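Jul 27, 2020

Up before five again. Not on purpose. Lay there a while doing the belly breathing Khadija gave me, in for 4, hold, out for as long as it wants to go. Got to the place where my hands feel huge and then the neighbor's truck started up. Back to just a woman in a bed.

Anyway. Writing it down because I said I would write every day of the retreat, even the home-version retreat, and I've skipped two.

Day nine of the silent mornings. No talking till noon, no phone, no reading except the one page. Phone is the hard one. I put it in the bread box. Took it out of the bread box at 7:20 to check if it was noon. Put it back.

The page today was on forgiving the body. I did not like it. Read it three times and got cross each time, which Gráinne would say is the page working. Gráinne Kinsella thinks everything is the page working. When I threw up on the first weekend at Mullach she put a blanket on me and said well done.

I do miss Mullach. The big cold room and the bad soup and everyone's socks. Doing this by video is fine, it's what we have, but when the group hums together on the computer it comes out like a drain. Someone is always a half second behind. Probably me. Khadija has us mute now and hum alone and just trust the others are humming. Harder than it sounds. I opened one eye last night and looked at all the little squares with their mouths shut and thought, well, I've been humming at a bunch of people eating dinner.

Then felt bad and hummed louder.

Sat at nine for the long one. Forty minutes. First ten all lists. Call dentist. Filter for the furnace. Is the blue shirt at Mom's. Then that dropped and there was a good patch, really good, soft behind the eyes, that warm weight in the chest like a cat had got on. No thoughts to speak of. Then of course I noticed there were no thoughts and wanted to tell someone. Gone.

Cried a little around the half hour. Not sad crying. It just came up and went down my neck into my collar and I let it. Dad was in there somewhere. Not a vision or anything, I don't get visions, Gráinne gets visions. More like the smell of the garage. I said hello. Stayed with the garage as long as it lasted and then my foot was asleep.

Wrote the number in the back of the book after. 300 sits since I started, counting the short ones. I wasn't going to count. Khadija says counting is fine so long as you don't tell people, so I'm telling a notebook.

Noon. Talked! Said "hello kitchen" and my voice came out like gravel. Ate standing up, eggs and the rest of the rice, which is not mindful, I know. Two bowls. Then phone, then 94 messages, nearly all of them from the group thread argueing about whether the November gathering will happen. Half of them want to book now. The other half want to wait and see. One person wants us all to meet in a field. I wrote a long reply and deleted it. Wrote "sending love" and then felt like a coward because I do have an opinion and it's the field.

Looked up the flight anyway. Silly. Closed it.

Called Khadija at two, our half hour. She looked tired. She's got her mother staying and is doing six calls a day from the laundry room. We talked about the stuck thing, the place under my ribs on the left that goes hard when I sit. I said I've been breathing at it for weeks and it won't open. She asked who told me it had to open. I didn't have an answer so I got annoyed. She let me be annoyed for quite a while, she's good at that, she just sits there with her tea. Then she said try sitting next to it. Like on a bench. Don't look at it, don't fix it, just sit on the same bench.

I wrote BENCH on my hand.

Also she said no more two sits in a row when I'm short on sleep, and to drink some water for pete's sake.
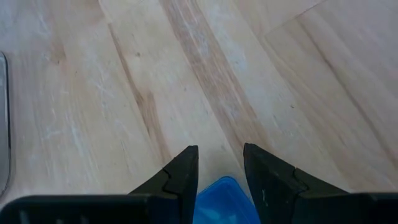 Tried the bench thing at four, on the floor this time, no cushion. Knees complained. Back against the couch, legs out, eyes half open and pointed down the way Gráinne teaches for when you're sleepy. A floor is a good thing to rest your eyes on if you don't ask much of it. Pale boards running off on a slant, all those whitish scratches and scuffs going across the grain, and then one darker streak of wood, kind of pinky tan, that my eye kept wandering back to. Let it. Every time I came back to the streak I'd check in sideways with the hard place. Still there. OK. Back to the streak. It didn't open and it didn't go away, but at some point I noticed I wasn't holding my jaw. That's new. I'll take the jaw.

Twenty-five minutes, maybe more, I forgot the bell.

Walked after. Too hot, went anyway. Did the loving kindness one on everybody I passed, may you be well etc, got stuck on the guy with the leaf blower. Came back to him twice. May you be well, leaf blower. Meant it the second time, mostly.

Dinner was toast. Group hum at eight, on mute. Kept both eyes shut. Somewhere in the middle I got the feeling of the big room again, cold coming up thru my socks, Gráinne off to the left with that low note she does. Could have been just remembering. Don't care. Chest went warm and stayed warm right through the closing.

Things for tomorrow – page first, before coffee. Ask Khadija if the bench can be a different bench, mine turned into the one outside the vet. Write Gráinne an actual letter, paper, she's been on my mind all day. Say the thing about the field on the thread. Be kind about it.

Left side still hard while I write this. Hi. Scoot over.

Lights out by ten, really this time. Water glass is upstairs. Phone is in the bread box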